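Humo en casa: lo que queda cuando se van los bomberos

Reportaje. Septiembre 2022

El fuego duró poco. Una sartén, una campana con grasa de años, once minutos según el parte. Lo demás ha durado meses.

Petronella Baloyi vive en un tercero de la urbanización Lumthorpe. La cocina, perdida, eso lo asumió esa misma noche. Lo que no esperaba era el dormitorio del fondo. Puerta cerrada, ni una llama cerca, y al abrir el armario un olor a plástico quemado que tiraba para atrás. «Lavé las sábanas cuatro veces. Cuatro. Y seguían oliendo.»

Es lo habitual, dicen en el gremio. El humo busca lo frío: paredes exteriores, armarios, el hueco de la persiana. Entra por los enchufes. Se mete en los conductos y ahí se queda, esperando a que alguien encienda la calefacción.
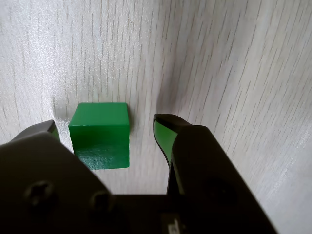

Y luego está el hollín, que no es uno sino varios. El seco, de papel y madera, se va con aspirador y esponja química. El graso, de plásticos y goma, se extiende en cuanto le pasas un trapo mojado. El de cocina casi ni se ve: una película amarillenta, pegajosa, que aparece en los azulejos cuando ya creías que estaba todo limpio. Tres manchas distintas, tres maneras de quitarlas, y la gente baja al súper y compra lejía.

«La lejía es lo primero que preguntamos», cuenta Pieter Magagula, jefe de equipo en Xaba, empresa pequeña, dos furgonetas. «Si ya la han usado, apuntamos dónde. Hay pinturas que no se recuperan.» Lleva la libreta encima. En la vivienda de Baloyi apuntó el pasillo entero.

El calendario importa. Las primeras horas, ventilar si los bomberos lo autorizan y no tocar nada más. Los primeros días, metales: grifos, bisagras, tiradores, porque el residuo es ácido y pica el cromado. Después tejidos, después paredes. Casi todo el mundo lo hace al revés, empieza por las paredes, que es lo que se ve.

El presupuesto, otro capítulo. A Baloyi le pasaron tres. El más bajo, 900 euros, prometía «eliminación total del olor en una tarde» con un generador de ozono. El más alto multiplicaba esa cifra y venía con 37 partidas, algunas repetidas. Se quedó con el del medio.

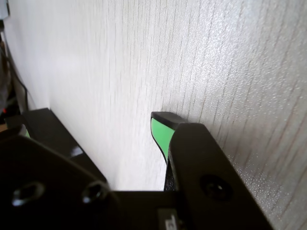
Lo del ozono merece párrafo aparte. Funciona sobre ciertos olores, sí, pero no limpia. Si el hollín sigue en la pared, el olor vuelve con el primer dia de calor. Además hay que sacar a personas, animales y plantas, y ventilar bien antes de volver. Piroska Rácz, perito, ha visto goma reseca y cables agrietados por tratamientos demasiado largos. «Me enseñan la máquina como si fuera un milagro. Yo pregunto qué han limpiado antes. Silencio.»

Rácz revisó 163 expedientes de daños por humo el año pasado. La queja que más se repite no tiene que ver con el precio: se cerró la obra demasiado pronto. Se pinta encima sin sellar, y en junio sale la mancha.

Su consejo, corto. Fotos de todo antes de mover un mueble. Inventario por habitaciones. Nada a la basura hasta que pase el perito, aunque dé asco verlo. Y el presupuesto desglosado, con superficie, producto y número de pasadas.

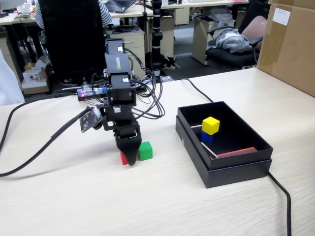
LA ROPA, LOS LIBROS, EL COLCHÓN

Lo textil se salva más de lo que parece. Cortinas y abrigos, a lavandería especializada; en Tredia los reciben en bolsas numeradas y los devuelven en dos semanas, tres si hay plumas. Lavar en casa con agua caliente fija el olor. Baloyi lo supo tarde.

Libros: de pie, separados, brocha suave del lomo hacia fuera. Ni trapo ni agua. Chunhua Xiao restaura papel en un bajo de la calle Surnden y recibió una caja con 207 cartas familiares, casi todas con el borde ennegrecido. Tardó un verano. «El hollín en papel se retira en seco o se queda para siempre», explica. No cobra barato y tiene lista de espera.

El colchón, fuera. Ahí no hay discusion. Almohadas igual. Comida abierta, medicamentos y cosméticos expuestos al calor, también fuera, por mucho que el bote parezca intacto.

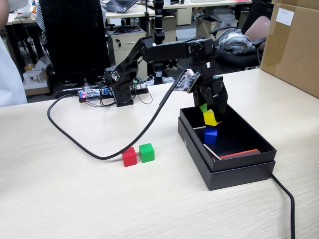
Queda la parte del aire. Filtros nuevos, conductos revisados, rejillas desmontadas una a una. Satish Tomar, técnico de climatización, pide que no se encienda nada hasta que él haya mirado dentro. Se lo piden poco. Suele llegar cuando el aparato ya ha repartido el hollín por toda la casa y hay que volver a empezar por el salón.

Baloyi volvió a su piso a las nueve semanas. Cocina nueva, pasillo repintado con sellador debajo, el armario del fondo todavía con las puertas abiertas de par en par. El seguro le ha pagado dos tercios. Por el resto sigue llamando, siempre por la mañana, que le cogen antes.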